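2021年6月13日 工作间记录

接着写胶的事。上次那页写到一半去接电话，回来就没续上，这里补全，顺便把我不信的几条单独列出来，谁要反驳请直接在旁边写，别在走廊里跟我说，我记不住。

起因还是Trikia那份说明。他们说新配的小麦淀粉糊可以冷藏存放很久，粘力“基本不变”。基本不变是什么意思，说明里没有数据，也没写用的什么纸、什么布、压多久。我问过供货的人，回答是“很多工作室都在用”。很多工作室还在用订书钉呢。所以还是自己试。

材料：书脊衬纸用的是柜子里剩的那卷日本纸，布是Lodport的细棉布，纸板是去年12月进的那批灰板。灰板我本来想换掉，因为边上有点翘，后来想想翘一点也好，平时接的活儿哪本封面是平的。糊一共两份，一份当天煮的，一份是按说明冷藏过的，搅开以后过了筛。两份看上去差不多，冷藏的那份闻着略酸，Ankica说闻不出来。她感冒刚好，这条意见我记下但不算数。

做法没什么新鲜的。布条刷糊，贴到灰板上，骨刀刮平，夹吸水纸，上压书机。压完放在架子上晾，不开窗，也不吹风扇。上回有人好心开了风扇，整批都卷了，我到现在也没问出来是谁。

剥离试验是土办法，夹子吊砝码，看布条什么时候开始往下走。我知道这个办法粗，角度稍微一歪结果就不一样。但Yalçınkaya手册里那个“标准剥离法”要用的拉力机我们没有，将来大概也不会有，而且手册里那张漂亮的曲线连重复了几次都没交代，我看不出它比我的砝码可靠在哪里。

结果：做了38条，其中7条提前脱开，都在冷藏糊那一组里。初看对我很有利，我一直说冷藏的不行。但是仔细看脱开的位置，有几条是布和糊之间脱的，糊还好好地留在板上，这更像布没吃进去，未必是糊坏了。细棉布背面有没有上过浆，Lodport的标签上没写。如果上过浆，那么新糊稀一点，渗得进去，冷藏糊稠一点，渗不进去，差别就出在稠度上，跟存放没多大关系。所以这次试验严格说什么也没证明，既没证明Trikia对，也没证明我对。写在这里，免得过两个月有人引用我说“冷藏糊不行”，那个人很可能就是我自己。

下一轮要改的：

两份糊调到一样稠再刷。怎么算一样稠，暂定用勺子看挂糊，难看归难看，先这么办。
布先拿温水洗一遍，晾干熨平，洗过的和没洗过的分开编号。
编号写在板背面，用铅笔。这次有人用水笔写在布头上，糊一湿全花了，有2条已经不知道是哪组的，只好按位置猜，猜完归进了新糊组。如果猜反了，上面那个结论还要再打折。
上压的时间写到本子上，别写在便利贴上。

另外记一笔关于“回潮”的争论。Ankica Mujić坚持认为修复件在上封面之前要在潮一点的屋子里放一夜，纸张“放松”以后不容易起皱。这个说法我听过许多遍，每个人都说是从老师那里学来的，老师又是从老师那里学来的。我不否认纸会吸潮，会伸长，这个拿尺子一量就知道。我怀疑的是放一夜再拿到干的工作台上来，等刷完糊，之前放松的那点还剩多少。她给我看了她做的那本账册，确实平。我自己那本没回潮，也平。两本书纸不一样、厚薄不一样、做的人也不一样，拿来比没有意义，可是我们还是站在那里比了快一个下午。

要比就得用同一刀纸，裁成一样大，纹路方向一致，一半回潮一半不回潮，由同一个人来糊。我提议由我来糊，她说我会故意糊坏。那就由她糊，我只负责发纸，不告诉她哪张是哪张。她同意了，条件是起皱由第三个人来看。谁有空请在本页签个名。

纹路方向再啰嗦一句。新来的同学还是有人靠撕来判断，撕一下，哪边直哪边就是顺纹。薄纸可以，灰板不行，灰板撕出来哪边都像狗啃的。用手弯，哪个方向省力，折线就顺着纹。弯完了还拿不准，就裁一小条沾水看它往哪边卷。这一步省不得，上个月那个函套就是横竖搞反了，盖子到现在合不上，还摆在门口的架子上，大家可以去看。

关于Mernberg的皮革保养膏：有人在群里转了一篇文章，说这个膏能“唤醒”干裂的老皮面。我看了两遍，配图里处理前是在阴影里拍的，处理后是在窗户边上拍的，换我拿白开水擦一遍也能拍出这个效果。红粉化的皮面谁也唤不醒，表面已经成粉了，上油只会变黑发黏，过几年还落灰。我不拦着谁在废皮上试，但是不许用在客人的书上。已经买回来的那罐放在溶剂柜最下层，开过盖的请写开封日期。

旧账：压书机左边的丝杠还是涩。上过油，好了一阵又涩，我怀疑当初加的油不对，也可能里面本来就有糊渣。下次谁拆开看一眼，先拍照再拆，垫圈顺序别弄乱。裁刀刚磨过，切灰板时还是有点跑偏，在换刀片和调压杆之间我倾向先调压杆，便宜。有人说跑偏是因为地不平，水平尺我放上去看了，气泡在中间。

台面。牛皮纸垫纸加胶带格子这件事，我一开始不看好。胶带贴多了纸会起皱，糊渗到胶带边上还会把纸一起带起来。不过裁书脊布的时候有几条线对着，总比凭眼睛强，先用着，但别把格线当尺子使，尺寸该量还是要量。
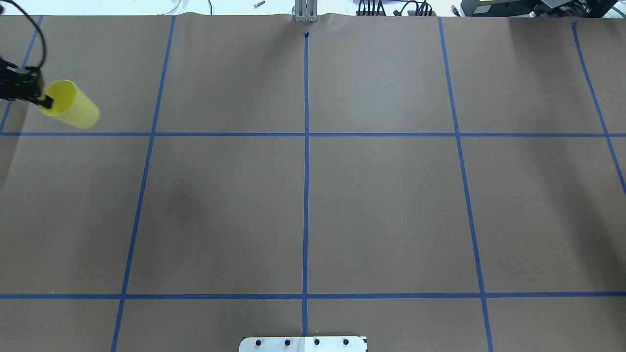

台面垫纸：牛皮纸，蓝色美纹胶带打格

换垫纸的规矩照旧：沾了糊就换，别翻过来接着用，翻过来的那面粘在板子上，揭下来要带一层毛。胶带请用蓝色那种，透明胶带留下的胶印我擦了一个中午，用了橡皮、用了酒精，现在光线斜着照还看得见。有人说电吹风一吹就掉，我吹了，没掉，倒是把旁边一张衬纸吹卷了。

还有人问能不能在垫纸上直接记数。我的意见是不行。垫纸迟早要扔，上一轮有2组压板时间就是这么跟着进了垃圾桶，后来谁都说自己记得，说出来又都不一样。数字只认这本子里的。

冷藏糊剩下的半瓶先别倒，留着调稠度用，瓶身上贴了条。长毛了就倒掉，倒之前在这页写一声，长毛也算数据。

布我今晚先泡上。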